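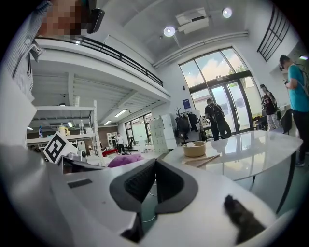

About Flastano

Small shop, hand-held grippers. We set them up, look after them, fix them when they quit. Started out on a single bench, now we have a tall white room with a mezzanine and good daylight.

What we do

Most of our week goes to one tool, the Tarnemar two-finger gripper. White housing, dark gray fingers, textured pads on the inside, square black-and-white marker on its mount. Simple to hold, fussy to keep right.

How a unit gets looked after

Comes in, gets a ticket. Fingers opened and closed 100 times before anyone picks up a screwdriver. Pads wiped, checked for tears, swapped in pairs. Marker checked for scratches and tilt. If it's moved even a little we reset the mount and recalibrate, takes up to 175 minutes. Cable last. Cables are the usual culprit, we keep 10 spares on the shelf and they go fast.

Then pick-up tests. Hard things, soft things, fuzzy things. Fuzzy is were weak pads show up.

Numbers

1,289 tickets closed as of 1/21/23. December was our busiest month, still catching up on the paperwork from it.

Who we work with

Grirurmont sends us there whole fleet for yearly service. Shao does our replacement pads.

Visits

Ring first please. Bring the gripper, its cable and the ticket number if you have one.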